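Buscamos gente para probar pinzas (y una persona para coordinar las pruebas)

Laboratorio de manipulación Sultetow — sede de Gudbridge
Publicado en noviembre. Se cierra cuando se cubran las plazas, así que no lo dejéis para el final.

Lo escribo rápido porque vamos justos de tiempo. Estamos comparando pinzas de dos dedos y controladores para brazos de sobremesa y nos faltan manos. Manos humanas, quiero decir. Hay dos cosas abiertas: participantes por sesiones y un contrato de técnico/a de ensayos. Leed las dos antes de escribir, que luego llegan correos pidiendo «el puesto» y no sabemos cuál.

1. PARTICIPANTES (34 plazas)

Manejáis el brazo a distancia, con dos controladores distintos, y hacéis tareas de mesa: coger, soltar, meter en un recipiente, sacar, cambiar de sitio. Sesiones de 60 minutos, pausa incluida. Primero un rato de práctica libre, después las tareas con un mando y luego las mismas con el otro. Al acabar, cuestionario corto. Muy corto, de verdad.

No hace falta experiencia. De hecho queremos gente que no haya tocado un brazo en su vida y también gente que sí, mezclada. Zurdos y zurdas, por favor apuntaos, en la ronda anterior casi no tuvimos y se nota en los datos.

Requisitos:
— mayor de edad
— entender instrucciones en español o inglés
— poder estar sentado/a delante de una pantalla durante la sesión
— no haber participado en la ronda de Castdale (misma tarea, nos estropea la comparación)

Gafas sin problema. Si tenéis alguna limitación de movilidad en las manos escribid igualmente, uno de los mandos se puede ajustar bastante y nos interesa mucho saber cómo va.

Se compensa con vale de compra y el transporte hasta Gudbridge, con justificante. Los vales se entregan al terminar, aunque la sesión se corte antes por un fallo nuestro.

2. TÉCNICO/A DE ENSAYOS (1 plaza)

Contrato de 5 meses, jornada completa, presencial. Posible prórroga, pero no la prometo porque no depende de mí. Incorporación inmediata o casi.

Qué harías:
— montar y desmontar pinzas, cambiar dedos, apretar lo que se afloja (se afloja todo)
— calibrar cámaras al empezar el dia y repetir si alguien mueve la mesa
— colocar los objetos según la hoja de cada ensayo
— lanzar las pruebas, anotar agarres buenos, malos y dudosos
— atender a los participantes, explicar los mandos, parar el brazo si hace falta
— dejar los registros ordenados, con el nombre que toca y no «prueba_final_2_buena»

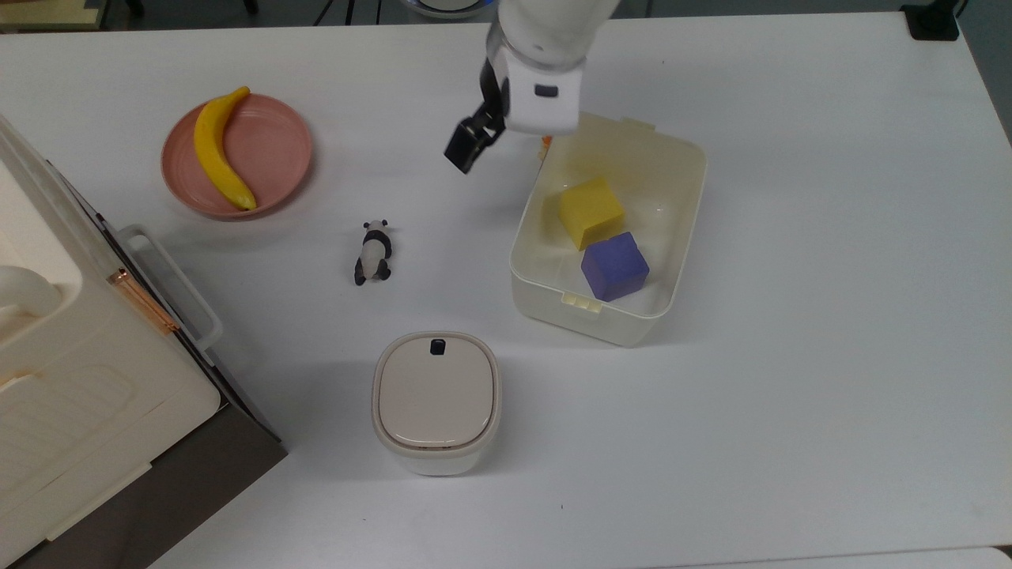

Mesa de ensayos con la pinza negra de dos dedos. Cubos de espuma en el recipiente, plátano de juguete en el plato rosa y el panda tumbado.

Los objetos son de este estilo, juguetes y cosas de cocina pequeñas, formas y tamaños variados. Blando, rígido, redondo, con esquinas. Lo que se compara es el agarre de cada pinza y cuánto ayuda o estorba el controlador. De la ronda anterior tenemos 3.241 intentos anotados y hay que llegar a una cantidad parecida con la pinza nueva, mismas condiciones. Es repetitivo. Si os aburre repetir, este no es vuestro trabajo y no pasa nada.

Imprescindible:
— FP de grado superior o grado universitario en mecatrónica, automatización, electrónica o similar (o experiencia equivalente demostrable)
— manejarse en Linux sin ayuda y leer Python, aunque no programes a diario
— cuidado con los procedimientos, sobre todo con la parada de emergencia
— inglés suficiente para reuniones, el equipo de control trabaja desde Morrison

Se valora:
— haber trabajado con brazos colaborativos o con teleoperación
— calibración mano-ojo
— imprimir piezas en 3D, rediseñamos dedos a menudo
— trato con el público

Ofrecemos salario según tablas del centro (lo mandamos por escrito antes de la entrevista, no hace falta preguntarlo tres veces), horario de mañana con entrada flexible, y un banco de trabajo propio. El comedor es compartido y el café regular.

CÓMO APUNTARSE

Participantes: formulario de la web del laboratorio, apartado «Sesiones». Elegís hueco y llega confirmación por correo. Si no llega, mirad el spam. Si no podéis venir avisad el día antes, hay lista de espera y casi siempre entra alguien.

Puesto técnico: CV de dos páginas como máximo y unas lineas contando un montaje que os haya dado guerra y cómo lo resolvisteis. Sin carta de motivación formal. A la atención de Bartosz Wieczorek, por el mismo formulario, apartado «Empleo». La entrevista es en el laboratorio e incluye un ejercicio práctico: cambiar unos dedos y recalibrar.

Dudas sobre los mandos, los datos que se graban o el consentimiento: Bhupendra Joshi, mismo formulario, poned «sesiones» en el asunto. Se graban la mesa, el movimiento del brazo y las órdenes del mando. Vuestra cara no. Podéis retirar vuestros datos cuando queráis, viene explicado en la hoja que se firma al llegar.

Respondemos a todo el mundo, aunque a veces con retraso. Por teléfono no, por favor.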